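Workshop Tips: Getting Better Runs From Two-Arm Tabletop Software

These are notes from setting up kitchen-style sorting and packing tasks at Drernholm. They assume the arms are already calibrated and you have a planner running. We use Ullora for planning and Kuvex for perception, but most of this applies to any pair.

Shiny metal

Metal trays give more trouble than anything else on the counter. A depth camera reads the glare as a hole, and the segmenter splits one tray into 2 or 3 pieces. Turn the exposure down before you touch the model. If the mask still breaks up, fit the rim and ignore the inside. A rim has straight edges and round corners, and those hold up under bad light.
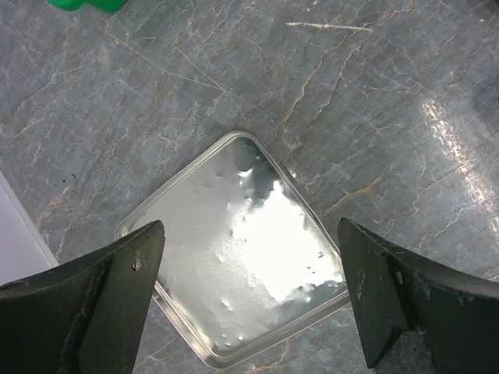 Set the grasp angle from the rim fit as well. Kuvex returns yaw over the full 360 degrees, and a square tray looks the same every quarter turn, so fold the answer down before you pass it to the planner. Otherwise the wrist will sometimes take the long way and wind up its own cable.

Patterned counters

Stone patterns with thin veins produce false edges. Save a background picture of the bare counter and subtract it. Take a new one whenever the lights change. Ours goes stale by 4 p.m. in June.

Cables

Put the cable in the collision model. A row of small capsules along the forearm is enough, plus one fat one for the loop at the elbow. Planners that only know about the links will pass a cable straight through a box of small items and report a clean path.

Two arms, one counter

Give each arm its own zone and a shared strip in the middle. The shared strip needs a lock. An arm asks for it before entering and gives it back when the wrist is clear, not when the gripper opens. Log every request. When a run stalls, read the lock log first.

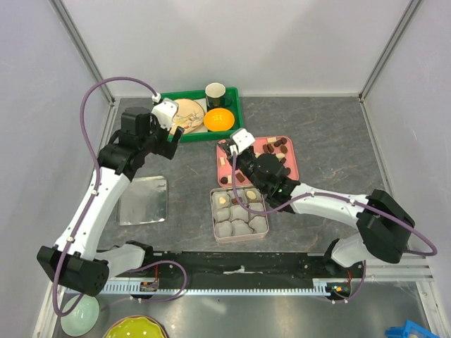

Both arms over the counter, with the candy box in front of the pink tray.

Packing small pieces

Store the box as a grid and keep the state of each cup in the task file. Check the state with the camera before every place. Dark chocolates can pass for shadow, so compare against a picture of the empty box.

Fill the far row first if the arm reaches in from the back, and the near row first if it reaches in from the front. Change the order in the config and leave the code alone.

Saving logs

Keep the last 1,000 plans, including the failed ones. Wi, the small log viewer we use, opens them side by side. Name each file by task and software version. Delete by age, oldest first.

Back to top | Contact | Copyright Drernholm Workshop Notes

This site uses cookies to remember your settings. Accept | Manage cookies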